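Nirari Fixed Savings Plan

Monthly saver with an end bonus. Minimum term eight years. Offered by Kumavik through its Nurnley office and by post.

We get asked about this plan a lot, mostly by people who have had the leaflet through the door. The leaflet makes it sound like a pension. Read the policy booklet and it is a savings plan with a lock on it.

What you pay

The lowest payment is £27 a month. You can raise it once a year, in July, and you can't lower it again without the plan being treated as "reduced". A reduced plan loses the bonus. That word appears once in the leaflet, in the small type on the back, and we think it ought to be on the front.

There is a set-up charge of £109, taken out of your first payments. So for the first few months nothing you hand over is growing at all. Kumavik calls this "spreading the cost". I'd call it starting behind.

What you get

The leaflet shows a pot of £3,795 at the end of the term for someone on a higher payment than the minimum. It is an illustration, and the growth rate behind it isn't promised anywhere in the booklet. The bonus is promised, provided you have never missed a payment, never reduced and never taken money out. How many savers manage that over eight years? We asked Kumavik and were told the figure isn't published.

Getting at your money

You can close the plan early. In the first half of the term you may get back less than you paid in. After that you get your own money and whatever growth there is, minus an exit charge — and no bonus. A plain savings account lets you have your money on the day you need it, which for most households is the whole point of a rainy-day fund.

Who it may suit

Someone with a steady wage, no card debt and a separate pot for emergencies might find the lock useful. If your employer pays into a workplace pension when you do, look at that first. It is hard to see how this plan could beat free money from your employer.

How to apply

Ask for the full policy booklet as well as the leaflet. The charges table is near the back. You have a cooling-off period once the papers arrive, and the cancellation form comes loose in the envelope, so don't throw it out with the advertising.

Page checked Dec 18, 2025. Charges can change.

Comments (2) | Shares (8)

We use cookies to remember your settings. Accept / Manage

Contact us | © Hrynyshyn Savings Guides | Back to top
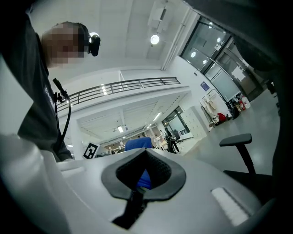 Solange Paiva: I took one of these out and had to reduce it when my hours were cut. The bonus went, just as you say, but they also told me I couldn't put the payment back up until the following July. Worth adding to the page, as I never found that part in the leaflet.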